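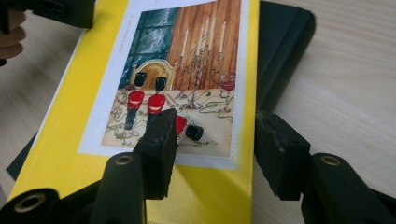 COMUNICADO DE IMPRENSA
Última actualização: 19 de setembro de 2023

Irnier abre recolha de livros ilustrados e material de secretária para salas de estudo

Livros com capa, pastas, cadernos por estrear. É isto que a Irnier vai receber a partir de hoje na loja e no armazém, para montar salas de leitura e estudo em escolas do primeiro ciclo e associações de bairro. A campanha chama-se Nukard e vai até março.

A primeira edição juntou 594 livros. Destes, 306 seguiram para três salas já a funcionar, os restantes estão em triagem ou à espera de reparação (lombadas, sobretudo). O objectivo agora é abrir mais salas e por livros em todas antes do fim do ano lectivo.

O que se pede

Livros infantis e juvenis, em português ou noutra língua. Policiais, mistério, aventuras – é o que sai primeiro e o que mais falta faz. Os de capa ilustrada têm muita procura: um livro amarelo com uma sala de jantar na capa, relâmpagos na janela, candelabros de prata e soldadinhos de casaca vermelha em cima da mesa, um deles tombado, é exactamente o género de coisa que queremos nas estantes. Pastas também, pretas ou de outra cor, desde que fechem bem. Cadernos, lápis, afias. Não se aceitam enciclopédias nem manuais escolares com exercícios preenchidos.

"Na primeira recolha vieram muitos romances para adultos e poucos livros para os oito, nove, dez anos. Agradecemos tudo mas é nessa idade que temos a estante mais fraca", explica Benvinda Sampaio, responsável pela campanha. "Uma capa com uma trovoada e uma mesa posta faz metade do trabalho. O miúdo pega, vira, lê a contracapa. Depois ou leva ou não leva."

As mesas

Cada sala recebe mesas de madeira clara, linha Fjeld, da própria Irnier. Tampo liso, sem gavetas, cantos boleados. Pedimos às escolas que as encostem à janela sempre que for possível – luz do dia para ler, candeeiro só ao fim da tarde. A montagem é feita pela equipa da loja e não tem custos para quem recebe.

Cada lugar à mesa leva uma pasta, que fica na sala, para fichas de leitura e desenhos. Os livros podem ir para casa durante três semanas. Não há multas. Quem perder um livro é convidado a trazer outro, qualquer um.

Lurdes Peixoto, que coordena a triagem, pede atenção ao estado dos exemplares. "Riscos na capa não faz mal, nome escrito na primeira página também não. Humidade é que não. Um livro com bolor estraga a caixa inteira e já nos aconteceu em março, perdemos uma caixa de banda desenhada muito boa."

Capas e ilustração

Novidade desta edição: uma pequena mostra de capas, no piso de cima da loja. São 119 livros da recolha anterior, virados de frente e não de lombada, escolhidos pela ilustração. Muitas casas assombradas, comboios, jantares que correram mal. A entrada é livre e os livros podem ser folheados no local. Quando a mostra fechar vão todos para as salas, nenhum fica na loja.

Para as turmas há ainda uma actividade simples: escolher uma capa sem abrir o livro e escrever o que terá acontecido. Uma página chega. Os textos ficam expostos ao lado dos livros, com o primeiro nome do autor e a idade. Professores interessados devem inscrever a turma com antecedencia, os grupos são pequenos.

Onde entregar

– Loja Irnier, balcão de atendimento, dentro do horário normal
– Armazém, entrada lateral, só de manhã
– Escritório da Rurivthorpe, parceira da campanha no transporte, na recepção

Sacos ou caixas, de preferência caixas pequenas. Por favor não deixar nada à porta fora de horas. Para quantidades grandes a Rurivthorpe faz recolha ao domicílio, mediante marcação na loja.

As escolas e associações que queiram receber uma sala podem candidatar-se até ao fim da campanha. Basta uma carta com a morada, o número de crianças, as medidas do espaço e o nome de um adulto que fique com a chave. As candidaturas são respondidas por ordem de chegada.

Contacto para a imprensa: Benvinda Sampaio, comunicação, Irnier. Entrevistas e visitas à mostra por marcação. Imagens em alta resolução disponiveis a pedido.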